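Vusstead Makers Forum > Student Robotics > Project Help

Thread: Capstone group wants to teach tea box sorting with a hand-held gripper. Is 4000 demos nuts?

benchwarmer_tk
March 11, 2025
I help out with a senior capstone group, four students, and they've got until the end of April to show something. Their plan is to record people picking tea packets out of a wooden box with a hand-held gripper, train a policy on that, then put the same fingers on the arm and have it fetch whichever tea you ask for. Their proposal says 4000 demonstrations. I think that number came out of a paper and nobody did the math on it. Before I go in and rain on them, am I wrong?

oldsolder
You're not wrong. Say 20 seconds a demo if everyone is fresh. That's over 22 hours of squeezing a trigger before you throw out the bad ones, and there will be plenty of bad ones. Then they find out the mount slipped in week one.

I'd ask what they need learning for in the first place. It's a box with a grid in it. The compartments don't move. Put a marker on the lid, measure the grid, write down the positions, go home.

mirelle_r
The compartments don't move but the packets do. They slump, they lean on each other, somebody shoves a fat one in a skinny slot. Hard-coded positions get you to the right compartment and then you close on air or crush two at once. We did exactly this for a pill organizer and the last half inch ate the whole semester.

oldsolder
So use a suction cup.

mirelle_r
On crinkly paper? Good luck with that.

benchwarmer_tk
Suction came up. Their advisor, Shayne Rakena, wants fingers because next year's group is supposed to reuse the rig for something else. So fingers it is.

quietgantry
Which fingers? If it's the Brumik kit, the stock pads are hard rubber and useless on anything thin. We swapped ours for foam and it got better, but I wouldn't say good. Foam also wears, and then your early demos and your late demos are basically from two different grippers.

benchwarmer_tk
Printed ones, their own design, foam on the pads. I'll mention the wear, I doubt they've thought of it.

sgisler_etport
Silvan Gisler here, I run the student lab at Etport. I'll push back on the gloom a little. We had a group do a drawer task with 13 short sessions, nowhere near 4000 demos, and the arm managed it well enough to demo. One drawer, one handle, fixed table. The trick was keeping the task small. If the students pick one row of the box and one kind of packet they could have something by April.

oldsolder
"Well enough to demo" is carrying a lot of weight there. How often did it work when you weren't picking the take?

sgisler_etport
More than half the time. I'm not claiming it was a product.

oldsolder
OK, fair, that's a straighter answer than I usually get. But one drawer isn't a grid of little paper things with different printing on every one. And the request part, "fetch the green one," is a second project stapled to the first.

mirelle_r
Agree on that. Cut the request part.

benchwarmer_tk
They'll hate that. The voice request is the part they put on the poster.

quietgantry
Then let a person press a button for the compartment. The poster can say "user request" and nobody has to lie.

benchwarmer_tk
Went by the lab tonight and got a frame off one of their test recordings. My bigger worry after seeing the setup is the lid. It has glass in it and it's propped open right next to where the fingers go. 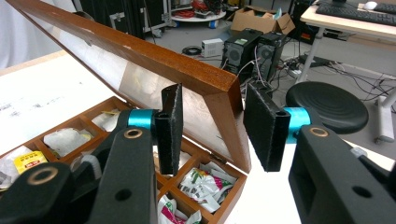

They've also been talking about moving the box between sessions "for variety," which I'm not sold on either. Vary the packets first, I'd say, and leave the box alone until one version works. I told them to keep the 4000 out of the final report unless they plan on recording 4000. One of them said it was a "target." I asked what the total was so far and got a long look at the floor.

oldsolder
Glass lid picks up the room. Different time of day, different reflection, and the model might latch onto any of it. Take the lid off. Two screws, probably.

sgisler_etport
Or leave it on and record at different times of day. If it only works with the lid off, that's a different box from the one they promised.

oldsolder
They promised a tea robot by April. I'd take the different box.

mirelle_r
Lid off for the first round, back on if there's time. There won't be time.

Also that gap between the pads looks wide for a packet standing in a slot. Do the fingers even fit down in there without hitting the dividers? I'd check that by hand before anyone records another thing.

benchwarmer_tk
Good question and I don't know. Will ask them to try every compartment, corners too, and write down which ones they can't reach.

quietgantry
Get them to label the sessions by pad while they're at it. We used Tefera for the logs and it has a notes field that not one student ever filled in.

benchwarmer_tk
Ha. Noted. I'm seeing them again Thursday, will post what they say about dropping the voice thing.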